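The Grendeck arm is bolted to a bench in a shared workshop in Grusdale, in a brick shed put up in 1905. Its builder, who asked to be identified only as a member of the shop, began in March with the simulator and left the metalwork until later.

"I wanted the reach sorted before I drilled anything," the builder said. "The bench isn't square to the wall, so I modelled it that way."

The model, written in a package called Clotov, has a wooden tabletop, a dark mat and one white object with a black band. The gripper is a parallel type with two fingers. Each trial starts with it open and clear of the table edge.
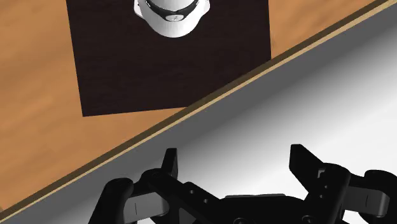

Why use a parallel gripper for a first build?

Both fingers travel together, so one motor and one position reading cover the whole grasp, and the control code stays short.

The builder's main complaint is contact. Rounded objects slid out of the fingers in early runs until the friction value was raised and the time step cut to 2 milliseconds. "It ran slower after that. I can live with slower."

The physical arm has 6 joints, driven from a Hutchins controller bought second-hand. Cabling took longer than the programming. The wrist loom was remade with 10 centimetres of extra slack after the first one pulled tight at full rotation.

Colour calibration is still to be done under the workshop lights. The builder also wants a proper emergency stop mounted at the front of the bench, within reach of the keyboard.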